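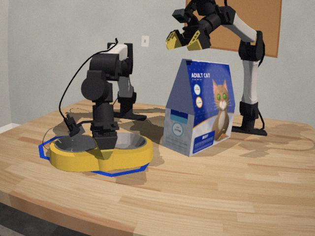 Hi Hala,

August update on the feeding station work at the Sultport cattery, as promised, and sorry it's a few days behind the numbers I sent Dennis.

Short version: we're still in simulation, we're still inside the budget, and the people who will have to live with these arms have started having opinions about them, which I'm thrilled about. Of the 2,420 you released for this stage, 200 is left, and I'd like to carry it over into the on-site weeks if that's okay with you.

The job is split between two arms. The left one handles the double bowl and works to the blue outline marked on the table, and the right one handles the food. Hertta built the simulated table and she's been running both jobs on it all month. We did 80 runs with the bowl and the bag sharing the table, and in 17 of them I had to stop things myself, mostly for the food side. The bowl side is in much better shape! A tall package that narrows at the top is a pain to grip, and Hertta wants to try coming in lower next month.
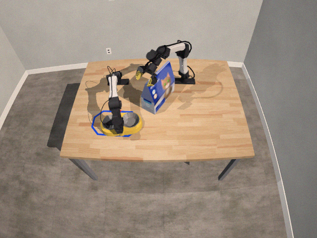
Simulated table: left arm at the double bowl, right arm open over the cat food.

Now the people part. Lilibeth runs the morning shift, and her worry was never really about losing hours — it was about ending up as the person who babysits a machine. Fair enough. So we sat down with her and Lina and wrote out who does what. The arms would take the bowls and the bags, which is the part that hurts Lina's wrists. Checking who ate and who didn't stays with the staff, and so does anything involving medicine. Lilibeth also asked for a stop button she can reach with her elbow while holding a cat, and that went straight onto the list.

What does change is the 6 a.m. start. If the first round gets set out by the arms, one person could come in later, and the two of them don't agree yet on who that should be. I'm staying out of it until we have something working on a real table.

Still open: the quote from Tavska for the mounting plates, and a date for Lina and Lilibeth to come watch a full run. I'll send both when I have them.

Dennis has the receipts.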